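Nomley counter and work table set

The set pairs a long white display counter with a light wooden work table. The two stand with an area of floor between them. The table has a grey metal edge rail and takes chargers, cables and a phone without crowding the work area.

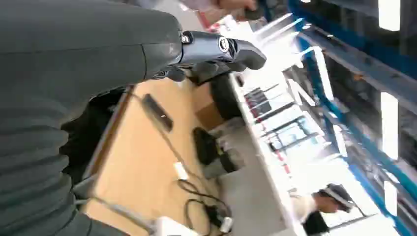

Floor covering

Low, dense pile carpet in mixed greys - dark, medium and light fibres, with a speckled finish. Supplied by Jirnimus in rolls 200 cm wide. 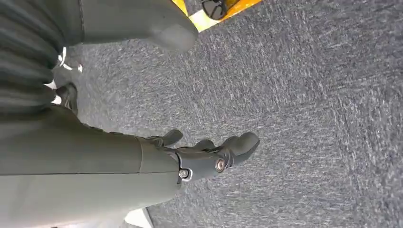

Rolls are cut to length on order. Allow 3 working days for cutting and 2 for delivery.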